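Fesero two-arm chore setup, reviewed by somebody who hates folding

I've wanted a robot to do my laundry since I was a kid, so when Hywel Jarman offered me an afternoon with the Fesero I said yes before he'd finished the sentence! I'd seen the Trendetell clips and figured my folding days were over. Well... not yet. But I had a great time, and I came away more impressed than I thought I'd be.

Towels first. The grip is the best part of the whole package, and I'd happily borrow those green pads for opening jars.
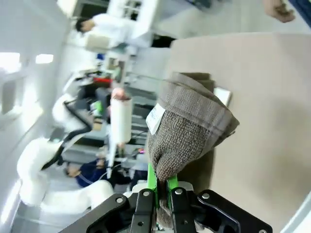

A towel in the Fesero's grip.

What I'm less sold on is the judgment. I can grab a towel and know which corner I've got without looking (so can you, I bet), and that's the bit I'd want to see a machine get right every time before I let it loose on my linen closet. Wiping up and tidying is where I have higher hopes, mostly because a table stays put and a towel doesn't.

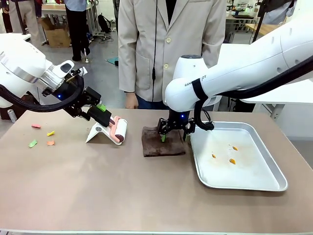
And two arms really do beat one, since half of housework is holding something still while you mess with it. Fadi Bataineh told me he'd wait 5 years before buying one for home. I'd say sooner for crumbs, later for fitted sheets. I'm giving it 2 stars as a housekeeper and a big happy 5 as a thing to watch with a coffee.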